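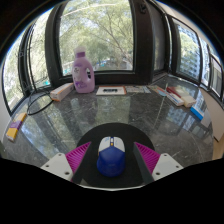
Where the mouse task stands in September

Grasta's grant asked for 1,000 hand-held gripper demonstrations. We have 70 of the computer mouse, and I'd keep 26. The rest fail our own check, mostly on labelling.

Drarneseo still argues that volume will even this out. I doubt it. A glossy blue shell on a polished stone counter beside big windows is one kind of example, however often we record it.

Next period

Mariann Magyar will add 3 more counters before we record any more here. Masa wants a training run first — I've asked them to hold off. Spending at Chauvin is on budget.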